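Koltance Planner: Frequently Asked Questions

What does Koltance do?
It takes a list of things you want moved and works out how an arm can move them without hitting anything it shouldn't. It does motion planning and grasp selection. It does not do your laundry, your vision system or your safety case, though we have been asked for all three.

Do I need a real robot to try it?
No. Most people run it in the simulator for a good while first, where a collision costs you a red line in the log and a little pride. The default scene is called Kemden, and every tutorial uses it.

Why does the arm hang from above in the Kemden scene?
Because our first users mounted theirs that way, and Aarti Shakya, who built the scene, refused to do it twice. If yours stands on a table like a normal arm, change the base transform in the scene file. Please also flip the gravity vector in the controller settings. The planner will forgive you for forgetting. The controller will not. 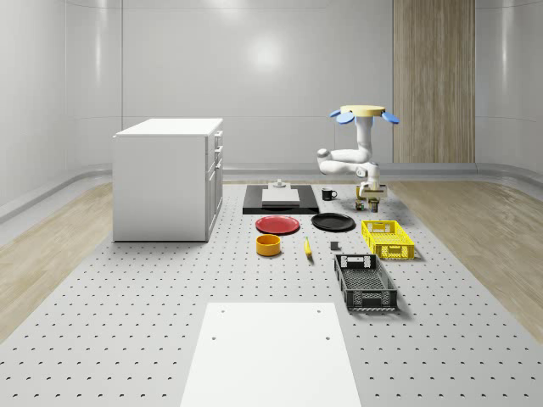 Kemden in the simulator, with the gripper just above the two small containers.

Why does it refuse to pick up the banana?
It has nothing against fruit. The stock grasp library covers boxes and cylinders, and a banana is neither. Load the curved-object set, or draw a grasp by hand in the editor.

Can it reach into the crates?
Yes, if you let it see the holes. By default a crate is loaded as a solid block, so the planner politely goes over the top and announces that the inside does not exist. Set the collision mesh to "detailed" and expect planning to slow down.

My plan times out. Is it broken?
Possibly, but check the sample limit first. It ships at 3,000, which is fine for open space and hopeless in a crowd of dishes. Raise it, or set the timeout to 90 seconds and get a coffee.

How many arms can I plan for at once?
Up to four. Gualtiero Rizzi once got six going on a test branch - we have asked him to stop.

Where do I report a bug?
On the tracker, with your scene file and the log attached. "It went weird" is a title we already have several of.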